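The Basket Problem: Where Small Things Go to Live

Final report, Household Objects and Habits
Rogelio Agbayani
Submitted 08/03/2019

1. Why baskets

My original proposal was a study of the chair. The chair was taken. So was the teapot, and so was the door handle, which two people wanted badly enough to argue over. I went home to think, moved a basket of chargers off the table so I could write, and had my topic.

The question I set out to answer is simple enough to fit on the back of an envelope, where I first wrote it: when a household buys a basket to get tidy, what happens to the basket? My adviser, Hartmut Wegener, asked whether this was a design question or a confession. I said design. Readers may decide for themselves after section 4.

2. What I did

I followed 14 baskets in 4 households, mine included, for 16 days. Each household picked a purpose for every basket and wrote it on a slip of paper, which I kept so that no one could revise history later. "Mail." "Hair stuff." "Snacks, kids." One slip said only "misc," and I should have known then that this household was ahead of the rest of us.

After that I asked people to live normally. I stopped by in the evenings with a notebook and wrote down what was in each basket and where it was standing. I did not move anything, with one exception involving a banana.

I wanted variety, so the group included wicker, wire, felt and a good deal of plastic. The felt ones came from a shop called Tonance and cost more than my shoes. Most of the plastic ones came from Wonus, a discount store near campus that sells baskets by the stack and has never, as far as I can tell, sold a lid that fits any of them.

3. The basket itself

Before getting to people, a few words about the object. A slotted plastic basket is an odd compromise. It has walls, but they have holes in them. It hides things about as well as a picket fence does, and a pen will find its way out through the side if you carry the basket at a tilt.

The holes do have points in their favor. They keep the thing light to carry, they let crumbs out, and they let you check what is inside without digging. One participant told me she could find her tape measure from across the room. Another said this was exactly why she hated hers - she could see the unpaid bills from the couch.

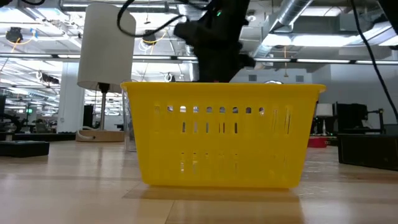

Figure 1. Yellow plastic basket on a wooden tabletop, with a white-shaded lamp behind it to the left.

Color turned out to matter more than I planned for. I had a whole page ready on size and shape, and people mostly wanted to talk about yellow. Yellow baskets got noticed. They got used more, and they also got complained about more, sometimes by the same person in the same visit. A gray felt basket can sit in a hallway for a year without anyone having an opinion on it. A bright yellow one next to a lamp is practically a member of the family.

The rim deserves a mention too. People grab a basket by whatever is closest, and on a basket without handles that is the rim. Thick rolled rims were the favorite by a mile. The wire baskets had thin ones, and I have a mark on my finger to show for carrying a full load of canned soup up a flight of stairs. (The soup was in the "office supplies" basket. I will come back to this.)

4. What happened

The slips of paper did not survive contact with daily life. The mail basket took in its first non-mail item on day one, a single glove. By the end of the first week it held the glove, a spatula, birthday candles and a small amount of mail.

I had expected a slow drift. What I saw was closer to a gate opening. Once a basket had one wrong thing in it, people treated it as open to everything. A roommate in the third household explained it to me this way: "If the glove's allowed, I don't see why my screwdriver isn't."

Location beat labels every time. Baskets on tables filled up first, and the ones by the front door came next. Baskets on high shelves stayed tidy, mainly because they stayed empty. The office supplies basket was on the kitchen counter, which explains the soup.

The "misc" basket was the only one in the study that held what its slip said it would.

5. Problems with the study

My own household is in the sample, and I knew what I was looking for. I tried to behave naturally around my baskets and found that I could not. I put my keys in the key basket for three days straight, a personal record, and have left those days out of my notes on drift.

Sixteen days is also short. Wegener suggested running it again in October, when coats and gloves come out. I suggested that someone else do it.

6. What I would tell a person buying a basket

Put it where the mess already is. Get one with a rim you can hold. If you can see through the sides, be ready to see what you put in it. Skip the label, or write "misc" and enjoy being right.

Mine is back on the table. It has the chargers in it again, plus the notebook from this project and somebody's spatula.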